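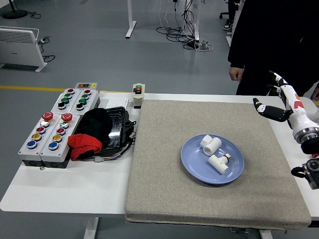

Two pipe tees on a plate at the Fovisholm bench, with a robot hand at the right.

Reading time: 2 min

The Fovisholm bench is a tabletop setup for comparing robot hands and grippers on small plumbing parts. It was put together at the Flultcombe workshop by Pravesh Fourie and Leonie Whitcombe and first used in February 2018. A written version of the method was released on January 16, 2019.

Layout

The parts are placed on a round plate with a raised rim, which sits on a padded mat. The mat gives a little under the fingertips, so a hand that comes in too low is less likely to be damaged. White plastic pipe fittings are the standard parts. Tees are preferred over straight couplers, as they can rest in several positions and offer no single obvious place to grip. One of the tees has a threaded metal insert, which shifts its weight toward one end.

Button boxes share the table with the mat. They belong to a separate pressing test, in which the same hand is asked to push mushroom-head and flat buttons.

Procedure

Each hand or gripper is given 6 fittings in turn. A pick counts if the part clears the rim and is held until the arm stops moving. Touching the rim is allowed – tipping the plate is not. The operator may change the approach angle between tries but not the grip force.

Results

The first full comparison set a five-fingered hand run on the Begum controller against a two-jaw gripper run on Flello. It covered 3260 tries. The gripper made 2098 good picks from around 2600 tries, and was stronger on tees lying flat. The hand did better on tees standing upright. Keabetswe Visser later repeated the hand trials with a softer thumb pad and found fewer slips on the metal insert.

See also: Pressing test; Flello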